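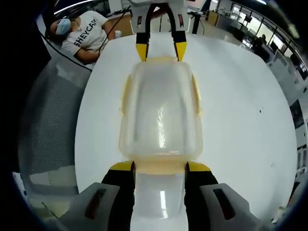 June 7, 2018

Second full day on the two-handed lifts. I got in before nine and spent the first part of the morning going back over yesterday's numbers, which I should have done last night but was too tired to.

The food container is still the awkward one. With two grippers, one at each end, it ought to be the easiest thing on the list. It is light, it has a rim, and the shape is simple. But the plastic gives under the fingertips, and the person doing the demonstration makes up for that without noticing. They squeeze, feel it bend, ease off a little, squeeze again. All of that goes into the recording as small changes in finger width, and the model we trained last week treats them as noise and smooths them away. Then the arms close to one fixed width and stay there.

The plan for today was 80 demonstrations of the lift, 40 with the container lengthwise on the table and 40 with it turned. Hưng and I took turns. We finished the lengthwise set before lunch and the turned set by half past three, with a long gap when the clock on one of the grippers drifted and we had to restart both. I threw out the recordings from either side of the restart and we did them again, so the total stands.

Hưng Trương thinks we should be logging the finger width at a higher rate than the pictures. I said the same thing in September and was talked out of it on grounds of disk space. I am less sure now that it was the right decision. We looked at one trial slowed down and there is a clear dip in the width just before the lift, and at the present rate it is only two samples long. Anything shorter we would miss completely.

Glare is the other matter. The plastic is clear and yellowish and the windows are bright, so there is a strip of white down the middle of it for most of the day. The Sowah tracker is meant to find the edges of the object and it loses them wherever the glare crosses the rim. I was going to pull the blinds down, but then the set would not match the one from last month, and the whole point of this round is to compare the two. Left them up.

Ran the first comparison after tea. Old method, which is Drollent with fixed width at the grasp: 50 per cent of lifts completed. New method, with the width left free for the model to predict at every step: 80 per cent. Same start positions, same container, same table. I was pleased for a few minutes and then went through the failures. Nearly all of them in the new method are the far hand. It arrives late, the near hand is already pressing, and the container slides away from it before the second pair of fingers has hold. So the width is better and the timing is not. In the old method the failures were mostly the plastic folding in, and I saw very little of that today.

I don't want to write it up as a gain yet. The people at Grirnstead will ask whether it holds on a stiffer container, and I don't know. I have asked for the Flerach boxes to be sent over, the hard ones with lids, and we can repeat the same layout with those. If the gap between the methods closes on the stiff boxes, that would fit with what I think is happening. If it stays, I have misunderstood something.

Small things to remember. Wipe the table before starting, there is a speck on it that has been there all day. Put the restart into the notes file with the trial numbers. Write down who did which trials, as Hưng is quicker with the far hand than I am and it may show.

My wrists ache from holding the grippers. Home by seven, soup, bed early. Tomorrow the timing.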